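Bikico Pindance Teach Kit

Hand guiding and remote teaching for six-axis arms
Manufacturer: Bikico
Category: Teaching and demonstration equipment

Overview

Pindance is a teaching kit for recording robot tasks by demonstration. The operator either moves the arm by hand or drives it from a remote puck, and the controller stores the motion as an editable path. The same recording can be played back on the physical arm or in the Duman simulator, which ships with every kit.

Teaching by hand

Hand guiding uses the joint torque sensors already fitted to the arm. Press and hold the enable button, move the flange to the start pose, and tap once to begin recording. Gravity compensation is active while the button is held. Releasing it brakes all joints within 35 ms. Payload must be entered before the first session; an incorrect value shows up as drift at the wrist.

Single joints can be locked from the pendant. Locking the base and shoulder is recommended for short wrist motions, where small movements of the upper arm otherwise end up in the path.

Teaching by remote control

The puck sends position and rotation to the controller at 100 Hz. Motion scaling is set on the side wheel, from 1:1 down to 1:10. A clutch button disconnects the puck from the arm so that the operator can reposition the hand without moving the robot.

Remote teaching works the same way in Duman. The room, the table and the arm are loaded as a scene file, and the puck drives the simulated flange in place of the real one. Kitchen, bench and shelf scenes are included.

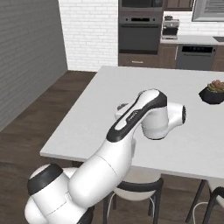
Recordings made in simulation carry the tool frame, joint limits and payload settings of the selected arm. Before a simulated path is sent to hardware, the controller runs it once at reduced speed and stops on any torque value outside the set band. This check cannot be turned off.

Editing a recording

Paths open in Pekcombe, the browser-based editor. Pauses longer than 2 seconds are trimmed on import - the threshold can be changed under Settings. Waypoints can be moved, deleted or merged, and several demonstrations of one task can be aligned and averaged. Export formats are CSV and the native .pkc file.

Specifications

Supported arms: six-axis, with joint torque sensing
Mounting: table, floor
Puck update rate: 100 Hz
Puck battery life: 6 hours
Brake response on release: 35 ms
Controller connection: Ethernet
Simulator license: 2 seats

In the box

Remote puck with charging dock
Flange ring with enable button
Controller module
Ethernet cable, 3 m
License card for Duman and Pekcombe

Not included

Arm, end effector and mounting plate are ordered separately. The flange ring fits between the arm and the tool and adds 18 mm to the tool offset.

Ordering

Kits ordered before the end of August ship with firmware 4.1. Earlier kits can be updated from the pendant. For compatibility questions, contact Damian Szczepańska in application support and include the arm model and controller serial number.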